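Gripper comparison: frequently asked questions

Most of the mail we get about the gripper tests is some version of "which one should I buy?" We still don't have a good answer to that. Here are the questions we can answer.

What are you comparing?

Two grippers, the Dreltent and the Otier, on the same kind of arm, running the same controller. The controller is an Alcaraz. We tried the Eren controller for the first part of the work and dropped it when its force readings drifted between morning and afternoon. Results from that period are not in the tables.

Who is paying for this?

We are. Both grippers were bought at list price. Otier offered us a newer unit in June and we said no, mostly to avoid having to answer this question differently.

How many picks are in the results?

1,501 for the Dreltent and 1,000 for the Otier. Yes, that's lopsided. The extra Dreltent picks come from a long session we ran after changing its pads, and we kept them in because throwing out data after you've seen it is a bad habit. If you'd prefer equal numbers, the raw log is sorted by time, so take the first 1,000 of each. The ranking doesn't change. The gap between them gets smaller, and we'd encourage you to be suspicious of any gap that does that.

What counts as a failed pick?

The block is dropped, never leaves the board, or ends up outside the target area. By that rule the Dreltent failed 116 times and the Otier 296 times. A block that turns in the grip but still lands in the target area counts as a success. We argued over that one for a long while and some of us still think it's too generous.

So the Dreltent wins?

On small printed blocks, on a flat wooden board, with our settings. Those are the only conditions we tested. We've seen these numbers quoted in a forum as proof that one gripper is "better for manufacturing," and nothing we did supports that.

Why toy-like shapes? Isn't that a bit easy?

It's easier than the brochures would like you to think it is. A cylinder is forgiving, since it looks the same from every side. A star or a heart gives you narrow points and very little flat surface to press on, and a gripper that closes a few degrees off will push the block away before it holds it. House shapes fall somewhere between. We print the blocks ourselves, so when one gets chipped we can replace it with the same part, and the rough top faces give the camera a little texture to work with. 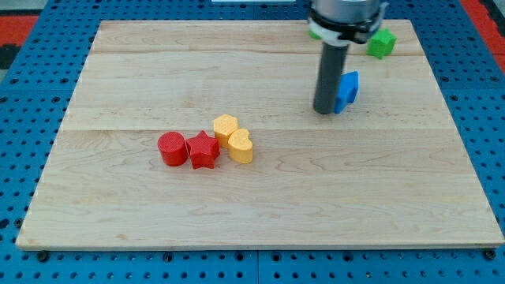
What we don't get from this set is any variety in weight or stiffness. Every block is light and hard. If your work involves bags, fruit, cables or anything that bends, these results tell you close to nothing, and we'd say the same about most of the published demos that use blocks like ours.

Does the color of the blocks matter?

Not to the gripper. It matters a lot to the camera. Our detector was tuned on strong, plain colors, and it gets noticeably worse when we swap in gray prints. A vendor showing you bright blocks on a pale surface is showing you the easy case. So are we, and you should keep that in mind when you read our detection rates.

Did the vendors help with setup?

We asked both for recommended settings and used them for the first runs. The Dreltent defaults were fine. The Otier defaults closed far too hard on anything narrow, and we turned the force down. Otier says our setting is outside the range they advise. It also dropped fewer blocks that way, so we left it.

Both data sheets claim much finer repeatability than you measured. Who's right?

Possibly everyone. Data sheet repeatability is usually measured with the hand moving to the same spot, unloaded, over and over. We measure where the block ends up. Those are different things, and only the second one is any use to us. We'd like to see vendors publish it.

Can I trust the cycle times?

Only as a comparison between the two. We run the arm slowly, and a faster arm would change the totals and probably the failure rates too. We haven't tested that, so please don't scale our numbers up and put them in a proposal.

Will you test suction cups?

Not on these blocks. The rough tops leak air, and we'd be measuring our printer.

Will you add a third gripper?

If we can buy one at a price that doesn't make us wince. Please stop sending links to preorder pages. We only test hardware that has shipped.

Can I get the log and the block files?

Yes, write to the address in the page footer and say which you want. The log includes the failures with our notes on each, and some of those notes are rude.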